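Open Saturday at Skovska - the small hall

We went to Skovska in January with 13 people from our evening course. Damir Vasić met us at the door and showed us the small hall first, where two arms work with packs of tissues and a tray.
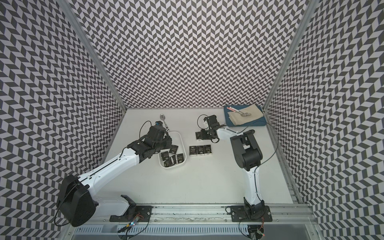

Damir told us that a new task takes them around 5 days to prepare. The arms have names, Lobo and Boreck, and the staff use them quite seriously. I could not learn which one is which.
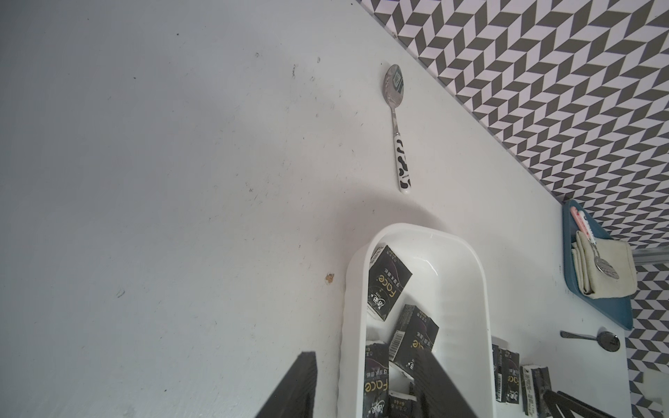

Visitors could stay as long as they liked behind the yellow line. Eleni Trajkovski asked many questions about the software, called Foluvis, and received a patient answer for each one - also for mine, which were much simpler.

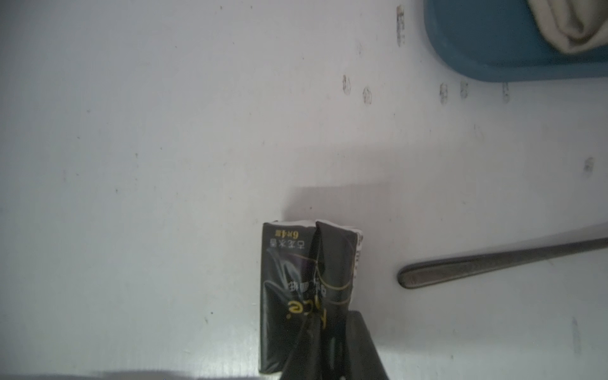 A soft pack is more difficult than a hard box, we heard, because the fingers can change its shape. I had not thought about this before. At home I now look at my own hand when I take a tissue.

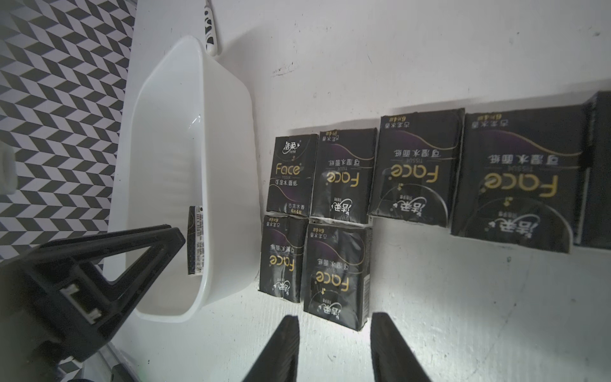 After coffee there was a short talk upstairs, and the second group came in at 2. Thank you to Damir and his colleagues for the kind welcome. If you have also made photos, please send them to Eleni.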